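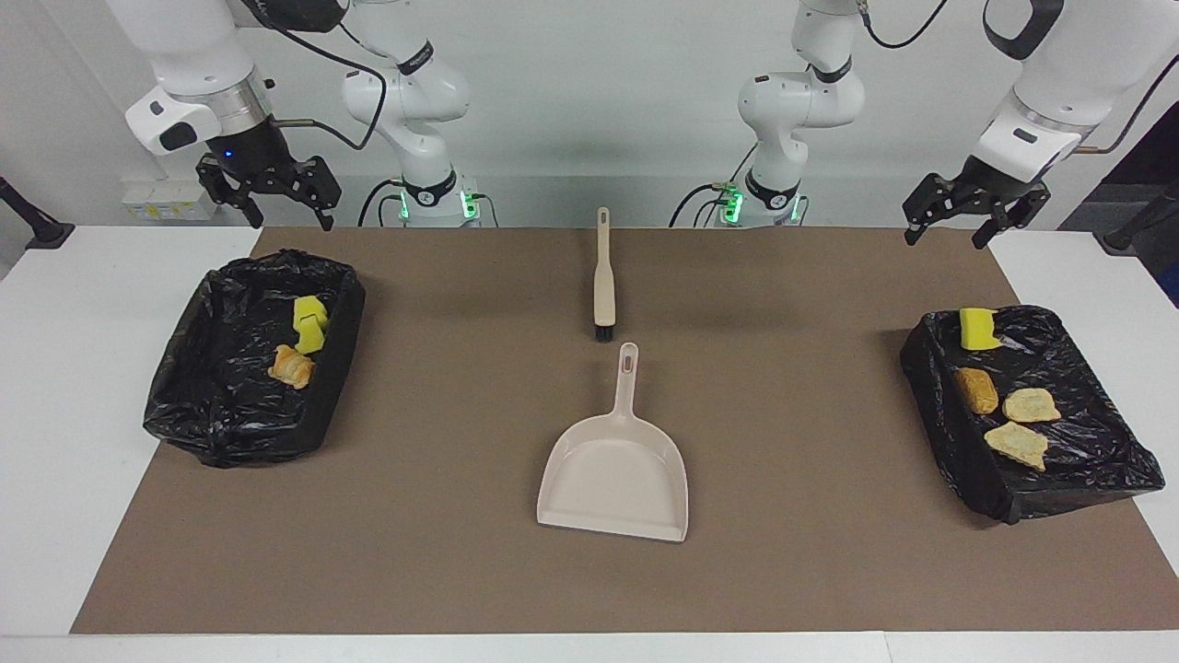 Figura 2. Puesto de trabajo con dos brazos blancos y una base marrón extendida sobre la mesa.

4. Acumulación doméstica y decisión de descarte

En esta sección se analiza el momento en que el hogar decide separarse de un objeto que ya no utiliza. La literatura anterior se ha ocupado sobre todo del volumen de lo retirado, y en menor medida del tiempo que el objeto permanece guardado antes de salir de la vivienda. Nosotros consideramos que este tiempo de espera es la variable más informativa.

Los datos proceden de los registros de Sovutden, servicio de recogida de enseres a domicilio, y comprenden 899 retiradas. Para cada una se anotó la estancia de origen, el tipo de objeto y el tiempo declarado sin uso. Las retiradas por mudanza se codificaron aparte, según el criterio propuesto por Talukder, porque en ellas la fecha de salida no la elige libremente el hogar.

El trastero y el garaje presentan tiempos de espera más largos que la cocina o el dormitorio. Este resultado era esperable. Menos esperable fue el comportamiento de los muebles pequeños – mesillas, taburetes, estanterías auxiliares – que circulan por varias estancias antes de ser entregados. En las entrevistas, 60 en total, varias personas describieron este recorrido como una forma de aplazar la decisión. Una participante del barrio de Wirkine lo expresó así: «Primero lo puse en el pasillo, para ver si alguien lo echaba de menos».

La escala de apego de Kneževič distingue 4 niveles. Hemos unido los dos intermedios, dado que los codificadores no lograban separarlos con suficiente acuerdo. Con esta modificación, el apego declarado se asocia con la espera en los objetos heredados, pero no en los comprados por el propio hogar.

Conviene señalar una limitación. El tiempo sin uso es un dato recordado, y quien llama al servicio en septiembre, después de ordenar la casa, puede recordarlo de manera distinta que quien llama por una avería. En la sección 5 se repite el análisis sin estas llamadas.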